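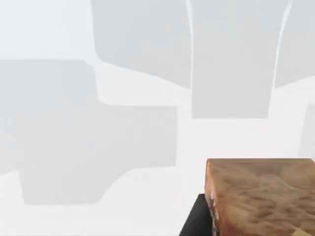

4. Teaching a grasp by remote control in the simulator

Okay, you've got the Rellon simulator running and the hand controller paired, so now comes the fun part (for me, anyway!). In this section we teach the arm to pick up the textured block. I do all my first lessons in simulation, even when I've got a real arm sitting three feet away, and I'd suggest you do the same until your hands know the controls.

Before you start, open the wrist view and make it big. You'll be tempted to drive from the overview window, and for the long moves that's fine, but the last little bit is all wrist view. When you're close in, the block and the black finger stand out strongly against the pale background, so use the line where the two meet as your guide.

4.1 Recording your first demonstration

1. Press Home and wait for the arm to stop. Every demonstration should begin from the same pose.

2. Open the gripper all the way with the thumb slider.

3. Press Record. You'll hear one beep. Leave the controller still until it finishes, or your first few samples will be junk.

4. Bring the arm over the block with speed set to 4. Big sweeping moves are fine here, just keep them smooth.

5. Drop the speed to 3 for the approach and switch over to the wrist view.

6. Turn the wrist until the finger lines up with the side face of the block. Take your time with this one. If you come in crooked the block will spin on you as you squeeze, and you'll be back at step 1 (ask me how I know).

7. Lower straight down, then close slowly. Let go of the slider as soon as the force bar turns green.

8. Lift, hold for a slow breath, and press Record again to stop.

9. Name the take and save it. I put the block position in the name, so something like "left far" or "middle near", and I've been very glad of it later.

Note: The texture on the block is only a surface pattern. Changing it in the Objects menu won't change the weight or the friction, those live under Physics. Laurier Kennedy and I spent most of an April afternoon swapping textures and wondering why the grip felt exactly the same!

Caution: Don't press Home while the gripper is closed on something. The arm takes the shortest way back and doesn't care what it's holding. In the simulator you just lose a take, but on a real arm you can bend a finger.

4.2 How many takes do you need?

More than you'd like, sorry. Move the block a little between takes and turn it too, so the arm doesn't learn one spot by heart. My own block set for the Mahrous project ended up at 387 takes, and I threw out a good pile before that. A clumsy take where you fix your mistake is worth keeping. A take where you bumped the table and gave up isn't.

4.3 If something feels off

The arm lags behind your hand: close the overview window and turn shadows off.

The finger goes through the block: set the contact step to Fine under Physics, then restart the scene.

Left and right are swapped: you've got the view set to Mirror. Clifford Gill likes it that way and I can't stand it, so pick whichever suits you and stick with it for the whole set.

When you have a batch saved, go on to section 5 and we'll play them back.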